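The White Corner at Birkance: Tabletop and Curved Wall

My name is Selma Stoyanova and I take care of the shared office on the second floor of the Birkance building. Many people wrote to me in January after we finished the renovation, and they asked how the corner with the curved wall looks now.

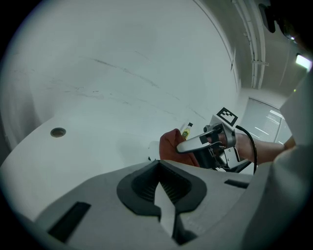

We chose white for almost everything, because the old corner was brown and very dark in the afternoon. The wall was made by a small workshop, Flumavach, and Joaquín Sosa came with two colleagues to put it in place. It took them 16 days, which was longer than we planned – the floor is not level, and each part had to be adjusted by hand.

The tabletop is also white and has a small round hole with a thin rim in a brass color. I wanted plastic rims in the beginning. Zdenka Ristić, who made the drawings for us, insisted on metal ones, and I am glad that I listened to her.

The wall already has some faint gray scuff marks. A white surface shows everything, so please do not lean bags or bicycles on it. Panagiotis Kolev recommends a soft cloth with warm water and a little dish soap. Do not use the rough side of a sponge, it takes away the shine. We will paint again in the summer if it is needed.

The complete work in this corner cost around 4,000 euros, including the tabletop but without the lamps. The lamps were a gift from our neighbors at Grurkis, and I thank them again.

If you would like to see the corner for yourself, please write to me or to Ilham Sitompul. We are both in the office in the mornings, and visitors are welcome until noon.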